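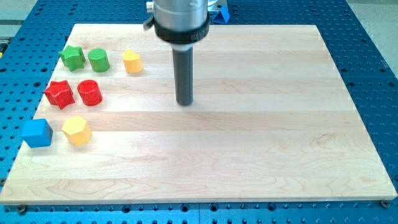

Sprachgesteuertes Schieben: Wie messt ihr eigentlich "Erfolg"?
Forum > Robotik & Automatisierung > Lernverfahren

stößelkind schrieb:
Hallo zusammen, ich brauche mal ein paar andere Köpfe. Ich schreibe gerade an meiner Masterarbeit, Thema Language-conditioned Pushing, also: Arm mit einem einzelnen Stab, bunte Holzklötze auf einer Platte, und man sagt dem Ding in normaler Sprache, was wohin soll. "Schieb den roten Stern neben den blauen Würfel", solche Sachen. Gelernt wird per Imitation, die Demos sind teleoperiert, die Anweisungen haben wir zum größten Teil hinterher dazugeschrieben (Hindsight Labeling: jemand guckt sich einen Ausschnitt an und tippt, welcher Befehl dazu gepasst hätte).

Das läuft soweit ganz gut. Mein Problem ist die Auswertung. Ich habe 200 Episoden gefahren und wollte eine hübsche Tabelle mit Erfolgsquoten machen, und jetzt sitze ich da und streite mit mir selber, was überhaupt ein Erfolg ist. "Neben" ist ja kein Maß! Mein Betreuer meint, Abstand der Mittelpunkte unter einer Schwelle, fertig. Aber dann zählt auch, wenn der Stern zwar am Würfel klebt, der Arm aber unterwegs den roten Zylinder quer über die Platte geräumt hat.

Wie macht ihr das? Schwelle? Menschen urteilen lassen? Beides?

flidar_fan schrieb:
Schwelle. Ganz klar Schwelle. Sobald du Leute urteilen lässt, bewertest du die Leute mit. Ich hatte das bei meiner Diplomarbeit (ja, so alt bin ich), da hat der eine nach dem Mittagessen alles durchgewunken.

Den abgeräumten Zylinder kannst du doch extra ausweisen. Zweite Spalte, "unbeteiligte Klötze verschoben", in Zentimetern. Dann kann sich jeder seine Meinung bilden.

Ffion Howells schrieb:
Sehe ich anders, sorry. Eine Schwelle auf den Mittelpunkten ist bei unterschiedlichen Formen ziemlich schief. Ein Stern, der mit der Zacke anliegt, ist vom Mittelpunkt her weiter weg als einer, der mit der Einbuchtung an der Ecke vom Würfel hängt. Beide berühren ihn! Da wird dir die Form in die Erfolgsquote reingerechnet, und am Ende schreibst du, dein Netz könne Sterne schlechter als Zylinder.

Wenn schon automatisch, dann nimm den kleinsten Abstand zwischen den Umrissen. Die Umrisse hast du ja, die Klötze sind Prismen, von oben ist das eine 2D-Aufgabe.

stößelkind schrieb:
Oha. Das mit den Sternen ist genau mein Fall, ich hatte mich schon gewundert. Die Sterne sind in meiner Tabelle deutlich hinten und ich hatte mir da schon eine wunderbare Erklärung über Kontaktpunkte zurechtgelegt, weil der Stab gern zwischen zwei Zacken landet und dann der ganze Klotz mitdreht. Kann natürlich trotzdem sein. Ich rechne das mit Umrissen nochmal durch.

M. Sabatier schrieb:
Beides kann stimmen, also bitte die Kontaktgeschichte nicht gleich wegwerfen. Bei uns war der Effekt echt. Mit einem runden Stab gegen eine Sternzacke zu drücken ist eine ziemlich undankbare Sache, der Klotz dreht sich weg, und die Policy muss nachfassen. In der Einbuchtung dagegen läuft er stabil. Gute Teleoperateure nutzen das nach kurzer Zeit ganz von selbst aus, und wenn du nur deren Demos hast, hat dein Netz kaum gesehen, wie man sich aus einer schlechten Stellung rettet.

Frage dazu: Hast du Demos, in denen was schiefgeht und korrigiert wird? Oder hast du "aufgeräumt"?

stößelkind schrieb:
Äh. Aufgeräumt. Ich hab alles rausgeworfen, was für mich nach Gestocher aussah.

M. Sabatier schrieb:
Da hast du vermutlich einen Teil deiner Antwort :) Hol das Gestocher zurück.

flidar_fan schrieb:
Einspruch. Wer Mist reinkippt, kriegt Mist raus. Ich würde höchstens die Episoden zurückholen, wo die Korrektur am Ende auch geklappt hat, und die vorderen Sekunden davon abschneiden. Sonst lernt das Netz ja fleißig mit, wie man danebenfährt.

M. Sabatier schrieb:
Bei langen Demos mit einem einzigen Ziel gebe ich dir recht. Beim Hindsight Labeling aber nicht, das ist doch gerade der Witz an der Methode. Der Ausschnitt, in dem der Stern ungewollt nach links wandert, bekommt eben das Label "schieb den Stern ein Stück nach links". Und dafür ist es eine einwandfreie Demo. Schlechte Ausschnitte im engeren Sinn gibt es da nur wenige, zum Beispiel wenn gar nichts passiert.

flidar_fan schrieb:
Hm. Okay, das ist ein Punkt. Setzt aber voraus, dass die Label stimmen.

Bernadette L. schrieb:
Und genau da würde ich mal hinschauen! Ich habe ein halbes Jahr lang solche Label geprüft und es ist erschreckend, was da alles steht. Richtungen sind das Schlimmste. "Links" vom Arm aus oder links vom Bild aus? "Hinter dem grünen Zylinder", hinter von wem aus gesehen? Bei uns saß die Kamera dem Roboter gegenüber, und die Hälfte vom Team hat sich in den Arm hineinversetzt, die andere Hälfte nicht. Das Netz hat daraus brav gelernt, dass "links" irgendeine Seite ist.

Zweiter Klassiker sind Namen. Für das gelbe Sechseck hatten wir "Hexagon", "Mutter", "Wabe", "das gelbe Ding" und einmal "Käse". Das stört das Netz übrigens weniger als gedacht, solange es oft genug vorkommt. Schwierig wird es bei Farben, die nah beieinander liegen. Unser Herz war auch so ein Gelb mit Orangestich, und je nach Licht haben die Leute "gelb" oder "orange" geschrieben. Wenn dann noch ein zweiter gelber Klotz auf der Platte steht und jemand nur "den gelben" sagt, viel Spaß.

stößelkind schrieb:
Das Herz!! Ja!! Wir haben genau das. Ich habe eben mal in den Labels gesucht und es ist wild gemischt, "gelbes Herz", "oranges Herz", "Herz". Solange "Herz" dabeisteht, ist es ja eindeutig. Aber "schieb das gelbe nach rechts" kommt auch vor, und da weiß ich beim Lesen selber nicht, was gemeint war.

Würdet ihr die rauswerfen oder nachlabeln?

Bernadette L. schrieb:
Weder noch. Drinlassen im Training, raus aus dem Test. Menschen reden nun mal so. Aber im Testset will ich nur Anweisungen, bei denen zwei Leute unabhängig voneinander auf denselben Klotz zeigen würden. Wenn du Zeit hast, mach ein eigenes kleines Testset nur mit mehrdeutigen Befehlen und schau, was die Policy daraus macht. Das wäre sogar ein schönes Kapitel.

rideck77 schrieb:
Kurze Zwischenfrage von einem Mitleser, ich komme eher aus der Fertigung: Warum schiebt ihr überhaupt? Einen Greifer dran, Klotz hoch, Klotz hin, absetzen, erledigt. Bei uns in der Halle würde doch keiner mit einem Stock in Teilen rumrühren.

Ffion Howells schrieb:
Weil Greifen einem so viel schenkt. Sobald der Klotz zwischen den Backen sitzt, ist er fest und die Welt ist wieder einfach. Beim Schieben musst du die ganze Zeit nachregeln, jeder Kontakt rutscht ein bisschen anders, und du hast trotzdem nur eine Spitze und eine ebene Bewegung. Also wenig Mechanik, wenig was kaputtgeht, und trotzdem schön schwer. Zum Untersuchen von Sprache plus Regelung ist das sehr angenehm.

rideck77 schrieb:
Verstehe ich, danke. Würde ich trotzdem gern mal mit echten Teilen sehen und nicht mit Bauklötzen.

Ffion Howells schrieb:
Ich auch :)

Wai-kit Ho schrieb:
Noch was zur Ausgangsfrage, das hier etwas untergegangen ist: Startaufstellungen. Wie legst du die Klötze vor jeder Episode hin? Wir hatten eine Policy, die fantastisch aussah, bis jemandem auffiel, dass wir vor dem Test immer alles schön an dieselbe Seite geschoben haben. Dann ist die rechte Seite frei und fast jeder Befehl lässt sich ohne Zusammenstoß ausführen. Mit zufällig verstreuten Klötzen ging die Quote ordentlich runter.

Mein Vorschlag: 3 Startbedingungen getrennt ausweisen. Gruppiert, verstreut, und eine, bei der ein Klotz absichtlich im Weg steht. Und Klötze, die über die Kante gehen, immer als Fehlschlag zählen, auch wenn der Befehl erfüllt ist.

flidar_fan schrieb:
Beim letzten Satz bin ich sofort dabei.

M. Sabatier schrieb:
Ich nicht ganz. Wenn der Klotz schon vor der Episode nicht mehr auf der Platte lag, kann die Policy nichts dafür. Also nur zählen, was während der Episode runtergeht. Und bitte dazuschreiben, welche Klötze jeweils auf der Platte waren, sonst kriegt einer den Befehl "schieb das Dreieck" und es ist gar keins da.

stößelkind schrieb:
Okay, das Letzte ist mir wirklich passiert, zwei Befehle im Test zeigen auf einen Klotz, der nicht auf der Platte war. Die Policy hat übrigens beide Male den Würfel genommen. Blau ist blau, hat sie sich wohl gedacht.

Mein Plan jetzt: Umrissabstand statt Mittelpunkt, Nebenwirkungen in eine eigene Spalte, Start nach Wai-kits Liste, Testbefehle von zwei Leuten gegenlesen lassen. Und eine Variante mit Gestocher trainieren, damit ich vergleichen kann. Menschliches Urteil mache ich nur auf einer Stichprobe, um zu gucken, wie weit das von der Schwelle weg ist. Abgabe ist im September, das sollte gehen.

Ffion Howells schrieb:
Klingt gut! Leg die Schwelle aber bitte fest, bevor du neu rechnest. Nicht erst gucken, wo die Zahl am schönsten wird.

stößelkind schrieb:
Erwischt. Mach ich heute noch und schreib sie hier rein.

Rosine B. schrieb:
Falls du die Label irgendwann veröffentlichst, ich hätte Interesse, am liebsten mit "Gestocher". Wir sitzen an einem ähnlichen Aufbau und haben viel zu wenig deutsche Anweisungen. PN ist raus.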